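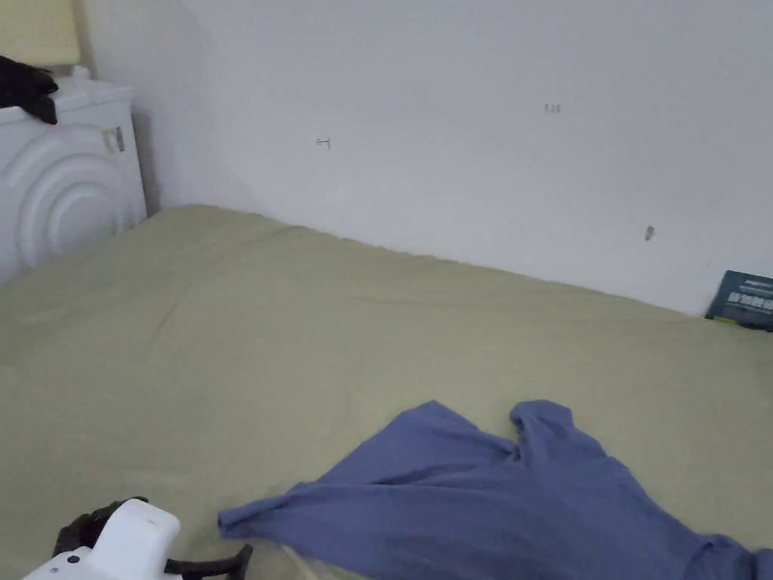 **Ticket 7696 — Durkix washer-dryer, stops mid dry cycle, E18**
Opened 10 April 2025, Pascal Ostermann, Carkurby flat (upstairs)
Status: open, waiting on part

Wash side fine. Fills, spins, drains, no complaints. Dry side runs 7 minutes then beeps and shows E18. Drum still turns for a bit after, then door unlocks. Same on Cotton Dry and Easy Care. Not tried Wool, no wool.

Machine fitted in January by Bauerfeind. Manual says E18 = "airflow or sensor". Not much help.

**Tried so far**

- Off at the wall overnight, back on. Same.
- Cleaned lint filter under hot tap. Was bad, grey felt all the way across. Ran again, same code, same place.
- Half load only. Same.
- Empty drum, timed dry. Got to 18 minutes!! then E18. So load does matter a bit.
- Checked hose at back for kinks — none, but it is tight against the skirting. Pulled machine forward a hand's width. No change.
- Run the drain filter through. One hair grip, one 5p.

**Rang Bauerfeind**

On hold ages. They want the service menu reading: hold Start + Temp till it blips, turn dial to T2. Mine says 96 on a cold start, which the man said can't be right, should be close to room temperature. He thinks the sensor has gone or the plug's come off it. Asked me to check again after the machine had stood all day. Still 96.

Part is a Brunovura one, not Durkix own. Quoted some 76 quid fitted, told them its under warranty, he's going to "look into it". Have the receipt, will scan tonight.

**Meanwhile**

Washing on 30, extra spin, then airer in the hall. Shirts come out creased to bits from the long spin so dropping that to 800 for shirts only. Sheets can stay on full.
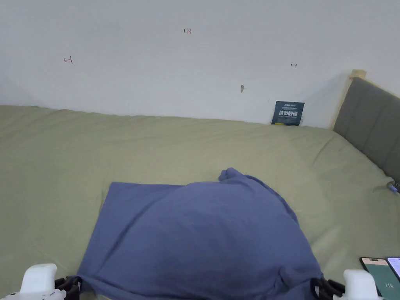
Blue one on the bed, green sheet.

**Still to do**

- Send receipt + photo of serial plate (inside door, bottom left, need a torch)
- Ask if the sensor plug is something I can reach from the back panel — four screws, happy to do it if it doesnt void anything
- Get them to confirm warranty in writing before anyone comes out
- Morning visits only pls, buzzer is broken so ring my mobile

Will update when they ring back.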